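Corkwood Robotics Club
Spring progress report to the Bortolotti Fund
Prepared by Elżbieta Nowakowski, club advisor
April 24, 2022

Dear members of the fund,

You asked for a report at the midpoint of the grant, and you asked that it be shorter than the one I sent in November. I have cut the section on the vending machine dispute entirely.

What we said we would do

The proposal promised that students would teach a two-armed robot to fold clothes, using demonstrations recorded by hand in real homes. Each student takes a pair of hand-held grippers home, folds whatever is lying around, and brings the recordings back to school. The robot, which the students have named Drorneck for reasons they decline to share with adults, is supposed to learn from them.

Where we are

The students have recorded 887 demonstrations. The proposal set a target of 360 for the whole year, so on paper we look brilliant. I should explain that the target was set by me, in an evening, with no experience of how fast a teenager can fold a T-shirt when there is a leaderboard.

The leaderboard has since been taken down. Matúš Hájek, our student data lead, went through the early recordings and found that a good many of them showed a shirt being folded once, badly, at tremendous speed. He wrote a one-page standard for what counts as a fold. It was voted on, amended, and voted on again. Nearly 360 recordings were thrown out under the final version, including several of his own, and he has been insufferable about that ever since.

Home sessions are now slower and a good deal more useful. Students work on beds, since few of them have a table large enough or clear enough, and they are asked to use clothes of different colors and weights. Dark clothing has been the hardest. A black sleeve on a black shirt gives the software very little to go on, and it tends to guess. 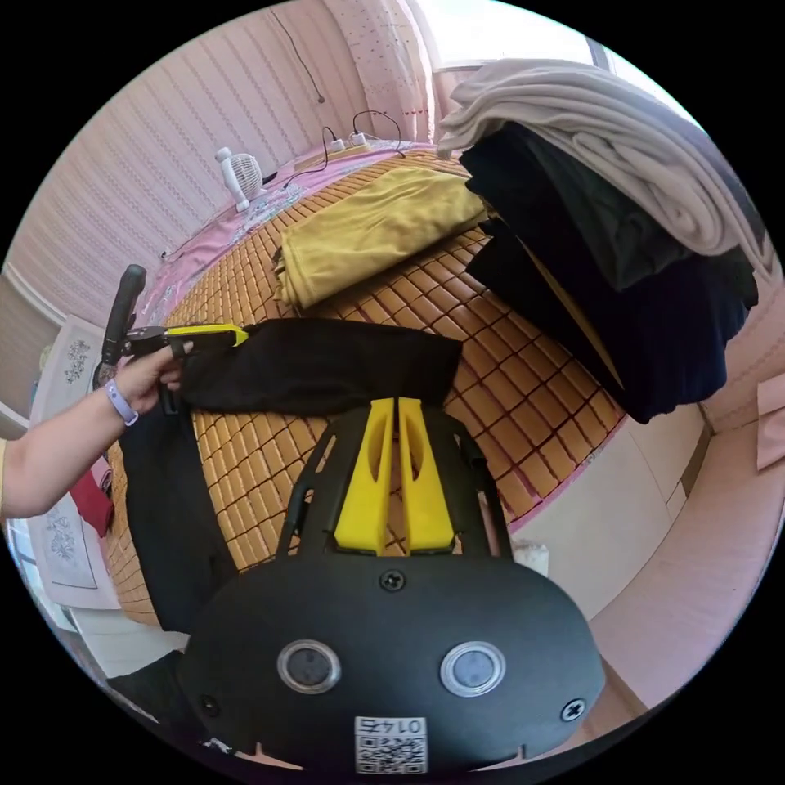 Home session with both grippers: starting on a black garment, with the mustard one already folded.

The variety of bedding has been a benefit I would love to claim I planned. Our recordings from the classroom were all made on the same gray table, and the first model trained on them was lost the moment we put a blanket down. With mats, sheets and quilts in the mix, it now at least finds the clothing before doing something regrettable to it.

What Drorneck can do

It can fold a hand towel. It does this well enough that we did it for the principal, who clapped. It can fold a T-shirt in half if the shirt is laid out flat first, by a person, who could by then have folded it. Trousers are in progress. Socks were attempted on 2 occasions and the students have asked that the results be kept out of this report.

The students' own software for sorting and trimming the recordings is called Jerketik, after the way the arms moved when they first ran it. The motion has since improved and the name has stuck. It is the part of the project I am proudest of. It was written by students who in the fall had never written anything longer than a homework assignment, and it includes comments, some of which are printable.

Money

Spending is within budget. The largest item was the second pair of grippers, followed by replacement fingers, which wear out faster than we expected. We underspent on travel because the regional meet moved online. With your permission we would like to put that money toward storage drives. The recordings are currently spread over the school server, my laptop, and a drive in Matúš's backpack that I try to avoid thinking about.

Problems

Membership stands at 9, down a little after track season began. Gripper checkouts were chaotic until we started a paper sign-out sheet, which every student considers an insult to the field of robotics and which has worked perfectly. We also lost a couple of weeks to a cracked mount on the left arm. The students printed a new one, then a better one.

Before the end of the year

We plan to finish the trousers recordings, retrain on the cleaned set, and hold an open afternoon where families can bring in laundry. Please come if you can. I would suggest towels.

With thanks,
Elżbieta Nowakowski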